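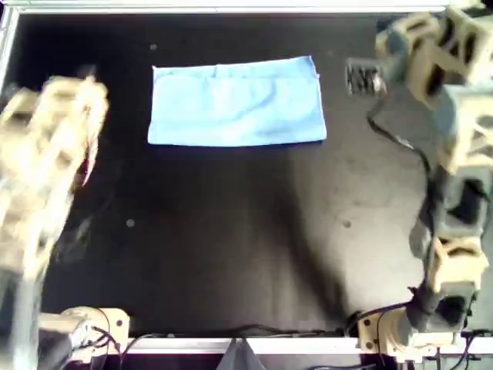
Keeping Chicken Safe and Tasty: Tips From Thawing to Leftovers

By Laurinda Teixeira
Mar 25, 2025

Chicken is the meat I cook most, and most of the mail I get is about it. These are the answers I send out most often.

Buying

Pick up the chicken last, right before you check out. Put each package in its own plastic bag so it can't drip on the lettuce. Check the sell-by date and feel for tears in the wrap. A lot of liquid in the tray usually means the meat was frozen once already or has been sitting a while.

Family packs are cheaper by the pound, but only if you split them up the day you get home. I do four thighs to a freezer bag, pressed flat, with the date on the bag before it gets filled. Marker won't stick to a cold, damp bag.

Thawing

The refrigerator is the best place. Flat bags of thighs or wings take overnight. A whole bird takes a day for every four to five pounds, so start early in the week for a weekend roast.

If you forgot, use cold water. Leave the chicken in a leakproof bag, cover it with cold tap water and change the water every 30 minutes. Cook it right away afterward. Don't thaw on the counter, and don't use warm water.

Before it goes in the pan

Don't rinse it. Rinsing spreads raw juice around the sink and does nothing for the flavor.

Pat it with paper towels until the skin feels tacky. This matters more than the brand of skillet. Damp skin steams and sticks - dry skin browns.

Salt it the night before if you can and leave it uncovered on a plate on the bottom shelf of the refrigerator. Half a teaspoon of kosher salt per pound is plenty if there is soy sauce in the recipe.

Save wing tips in a bag in the freezer. When the bag is full, make stock.

Cooking

Use a thermometer. 165 degrees in the thickest part, not touching bone. Thighs and drumsticks are done at 165 too, but they are more tender if you let them go to 180.

Sweet sauces burn. If there is honey or brown sugar in it, brush it on for the last 10 minutes only, or simmer the meat in it over low heat with the lid on and then take the lid off to thicken.

Don't crowd the pan. Nine wings is the limit in my 12-inch skillet. More than that and I do two batches.

Cleaning up

Cutting board first, with hot soapy water, then the knife, then the sink and faucet handles. Dishcloths that have touched raw juice go straight in the wash on hot. I use paper towels for the raw stuff and save the cloths for dry jobs.

Wooden boards can be scrubbed with coarse salt and half a lemon to get the smell out. Stand them on edge to dry.

Leftovers

Into the refrigerator within two hours, in shallow containers. Three to four days is the limit. Pull the meat off the bone while it is still a little warm - it comes away much easier.

For reheating, add a spoonful of water or broth and cover the dish. Cold chicken is better in a sandwich than reheated breast meat, in my opinion.

Cooked chicken keeps its flavor in the freezer for four months. I still had a bag from December this week and it went into soup with rice and a bay leaf.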